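Floken Foundation, Applied Autonomy Program
Interim report: Operating rules for humanoid manipulation in household settings
Grantee: Plovon
Reporting period: through January

1. Status

The grant supports a written rule set for the safe operation of full-size humanoid robots during household manipulation work, together with evidence that the rules can be followed by ordinary laboratory staff. Work package 1 (review of existing practice) is closed. Work package 2 (draft rules and trial application) is in progress and on schedule. Work package 3 (outside review by Courtois) starts next period. No change to the budget is requested.

Draft 5 of the rule set is the current version. It replaces the draft attached to our last report. The main differences are in workspace layout, cable management and the handling of containers that hold liquid.

2. Basis of the rules

The draft takes general machinery safety practice as its starting point: a written risk assessment, a defined operating space, a protective stop within reach of the supervising operator, and a record of every stop. These provisions were written with fixed equipment in mind. A legged robot adds two conditions that they do not handle well. Its base can move, and cutting power to the legs may cause it to fall. For the second reason the draft separates a controlled stop, in which the robot holds its posture, from a full power cut. Operators must be able to name both and state which one applies in a given case before they are signed off.

The trial log is kept in Uton, our in-house record system. It holds 1,853 episodes at the close of the period against a target of 2,000 for the work package. An episode is one attempt at one task from start command to stop command. Interrupted attempts are logged and count toward the total.

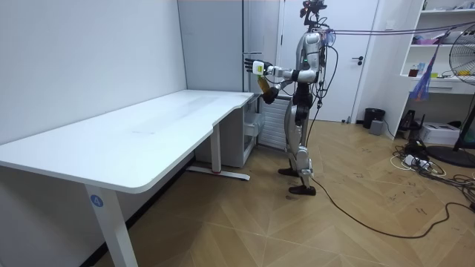 Rule 7 covers lines attached to the robot and is the rule most changed since the previous draft. It used to say only that cables should be kept clear of the feet. Operators read this in different ways, and the draft now treats overhead lines and floor lines separately. A power cable that trails from the body and loops across the parquet has to be assessed over its full length, including the part behind the robot, where the head cameras may give no coverage. The stance in use at the desk, one foot forward and one back, means that the rear foot is usually the one closer to the cable. The revised text requires the operator to walk the cable path before each block of episodes and to place slack on the side away from the planned direction of travel. Power strips and coiled cords belonging to other equipment are to be kept outside the marked operating space. Compliance with this last item is incomplete, and it is carried forward as an open action.

3. Workspace layout

The trial room is furnished as a mixed home and office space. This was a deliberate choice in the proposal, and the rules have to work in it without a full clearance of furniture. The draft defines three zones. The inner zone is everything either arm can reach with the robot standing still. The middle zone adds one step in any direction. The outer zone is the rest of the room. Persons may be in the outer zone during an episode, may cross the middle zone only during a controlled stop, and may enter the inner zone only after the operator has confirmed the stop aloud.

Height-adjustable tables are set before the block begins and are not adjusted while the robot is in reach. Doors into the room stay closed during episodes. Appliance doors are a separate matter: an open door changes the reachable space and creates pinch points at the hinge and at any drawer inside. The draft therefore asks for the zone assessment to be done twice, once with the appliance closed and once with it fully open, and for the larger result to be used.

4. Handling of bottles and other containers

Rule 11 sets conditions for objects that contain liquid. Caps must be fully closed before the object is placed within reach. Glass is excluded from the trials under the present draft. The object list for each block is entered in Uton with the contents stated, and any object not on the list is removed from the table before the start command. Contact with a fingertip and a full grasp are recorded as different contact types, since the failure to be expected differs: a push can tip a container, while a poor grasp can drop it.

The rule also limits where an object may be released. A container may be set down on a table only if its whole base is supported. Placement in a drawer or on a shelf requires that the receiving space be visible to the operator, either directly or on a monitor. Where the operator has only the monitor, the supervising second person must have a direct view.

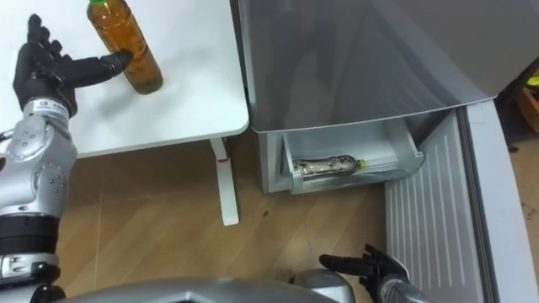 Is one operator enough to run a block under the draft rules?
Two people are required, one controlling the robot and one supervising with access to the stop, and they may exchange roles only between blocks.

The two-person requirement is the largest recurring cost of the rule set. We have considered a reduced mode for tasks in which the feet do not move. The log contains 565 episodes of this kind. They are a reasonable basis for a comparison, but all of them were run with two people present, and they say little about how a single operator would respond to a fault. The reduced mode is not included in Draft 5. It will be put to Courtois as a question for review.

5. Two-arm tasks

The previous draft treated the arms as one unit. In practice an operator tends to watch the arm that is doing the work, and the other may drift or rest close to a surface. Rule 12, new in this draft, requires a declared position for the idle arm in every task description. If both arms are active, the task description must state which one has priority when the operator's attention is divided. The wording is still awkward, and operators have asked for worked cases. These will be added as an annex.

6. Training and sign-off

Sign-off consists of a written check, a supervised block and a stop drill. The stop drill is repeated after any change to the control software. Sign-off lapses if an operator has not run a block for 5 weeks. The previous draft set no limit.

7. Deviations and open actions

The middle zone was originally to be marked on the floor with tape. The tape lifted under the feet and was withdrawn. Marking is now done at the edges of the room only, and the zone is confirmed verbally. We regard this as weaker than a floor mark and are looking for a replacement material.

Open actions at the close of the period:

Relocate cords and power strips outside the operating space (Rule 7).
Identify a floor marking that stays in place on wood (Rule 3).
Complete the annex of worked cases for two-arm tasks (Rule 12).
Add a field in Uton for the type of stop used. It is now entered as free text and cannot be sorted.

8. Next period

The remaining episodes will be run with the annex in use, with appliance tasks scheduled first. Draft 6 will be issued to Courtois once the annex is complete, and review comments will be returned to Floken in full together with our responses. The next report will include the revised risk assessment and the stop records in table form.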